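Plivness students teach a robot arm to clear the break room counter 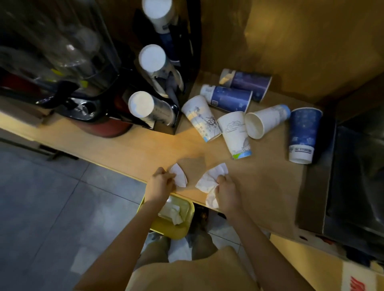 A robotics club at Plivness Technical College is spending the term on a job most people do without thinking: cleaning up a coffee counter. The club has 19 members and meets in the Ilancombe building, where the staff break room has become its practice area. Members clear the counter by hand while recording their own view, and the recordings are used to train the club's two-armed robot, Quintero. In one of the runs, paper cups lie on their sides on the counter beside the hands while a student in a tan shirt gathers up white napkins, one in each hand. The cups have different printed patterns, some dark blue and some white with line drawings, and the club wants that kind of variety in its recordings.

Each run lasts no more than three minutes. The student starts with a messy counter and stops when the surface is clear. Between runs, another member puts the mess back in a new arrangement. The club has set itself a target of 30 usable runs per person before the end of March.

"Napkins are the hard part," said Niall Tennant, a second-year student who leads the recording group. "A cup is still a cup when you pick it up. A napkin is a different shape every time you touch it, and Quintero grabs air a lot."

Tennant said the early recordings had to be thrown out. Members were moving too fast, and their hands left the picture before they let go of the trash. They now practice a slower pace and keep their heads pointed at the work until the item is down.

The training itself runs overnight on a computer in the electronics lab. Finlay Gourlay, who teaches the automation course and advises the club, said students handle that side too, including sorting the recordings and marking where each grasp begins and ends.

"They complain about the sorting," Gourlay said. "It's also where they've learned the most. They can look at a bad run now and say what's wrong with it."

The club plans to enter Quintero in the Durnex Student Challenge in May. Teams in the household class get 20 minutes to clear a counter they haven't seen before, with points taken off for dropped items and for anything a person has to touch. Plivness entered last year with a one-armed machine and did not get past the first round.

An open practice session is planned for April, starting at 4 p.m. in the Ilancombe building. Students from any department can come and try a recording run. No experience is needed, but long hair should be tied back.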